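Brekard Deep Tote, Gray
Home > Storage > Bins and Totes > Open Bins

Item 4000-56
In stock, ships flat-nested in sets or singly

We've carried a lot of bins over the years and this is the one that keeps disappearing from our own shelves and turning up in people's kitchens, garages and car trunks. The Brekard is a plain gray rectangular bin with an open top and a flat floor, and it is big enough that you can put awkward things in it without standing them on end. Toilet brushes, dustpans, spray bottles, the long-handled thing you use for the blinds. They all lie down in there and stay put!

I first bought one for the cleaning stuff under the sink, which used to live in a row of supermarket bags. Now the whole lot comes out in a single lift, goes up on the table, gets sorted, and goes back. It takes me 7 minutes if I don't stop to wipe the bottles down (I usually do stop).

What it's good for

Cleaning tools. A brush and dustpan fit side by side with plenty of floor left over, so you can lay your cloths next to them.

Kitchen overflow. Glasses and plastic tumblers you only get out in July, baking tins, the salad spinner lid that fits nothing. If you're putting real glass in, line the floor with a dish towel first.

Moving house. Everything from the bathroom cabinet in one bin, everything from the hall closet in the next. The gray hides scuffs better than the clear bins do, and you'll be glad of that by the second van load.

Sorting. This is my favorite use, and I didn't expect it to be. When a drawer gets out of hand I tip the lot into the bin and pick things out from there. The walls keep the small stuff from rolling off onto the floor, and the plain gray makes everything easy to spot, white things especially.

Size and weight

Capacity: 33 liters
Load: 56 pounds, spread evenly
Color: gray only
Lid: sold separately (see Zolen lids, below)

Please measure your shelf before ordering. The rim is a little wider than the base, and it's the rim that has to clear the door frame. We get more returns over that than over anything else.

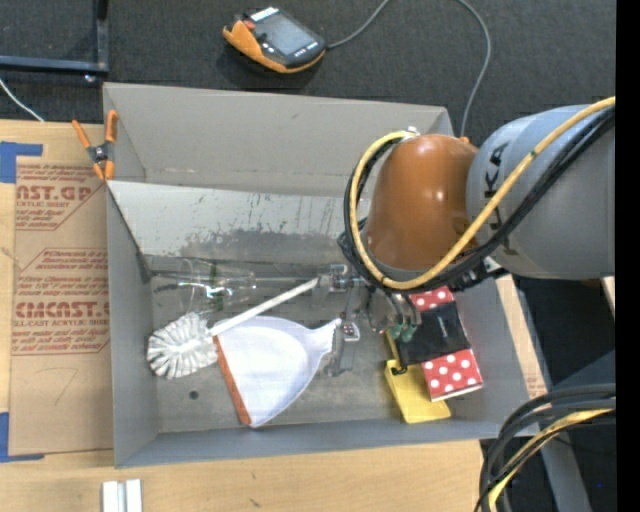

Caring for it

Warm water, dish soap and a soft sponge. Skip the scouring pads, they leave fine scratches that hold dirt. If you keep toilet brushes or anything else from the bathroom in yours, give the floor of the bin a proper scrub with bathroom cleaner every couple of weeks, rinse it, and let it dry upside down before you load it again. I keep a separate bin for bathroom things and have never mixed the two. Put a strip of tape on the short end and write on it with a marker, it peels off clean when you change your mind.

Don't leave it against a radiator, and don't stand on it. It's a bin, and we sell a very nice step stool for that (the Plerau, two treads, folds flat).

Goes well with

Zolen snap lid. Fits the Brekard and nothing else we sell. Worth it if you want to stack, skip it if the bin lives under a counter.

Kivi divider set. Slots across the bin and splits it into two or three sections. Great for a shared cleaning kit, where the sponges always end up under the dustpan. You can pull the dividers out in a second when you need the full floor for something big.

Plerau step stool. For when the bins go up on the top shelf.

Questions we get by email

Do the bins nest? Yes, when they're empty. Give them a twist if they stick.

Will it fit in the trunk of a small car? It fits in mine lengthwise with the seats up, and there's still room for groceries.

Can I order the lid later? Yes, any time. The lid and the bin are stocked separately and the fit hasn't changed.

Does it come in white? We've asked! For now it's gray.

Is it OK outdoors? For an afternoon in the yard, sure. I wouldn't leave it out all winter.

Returns

Send it back unused within 56 days and we'll refund the bin. Please keep the cardboard sleeve, it protects the corners on the way back to us.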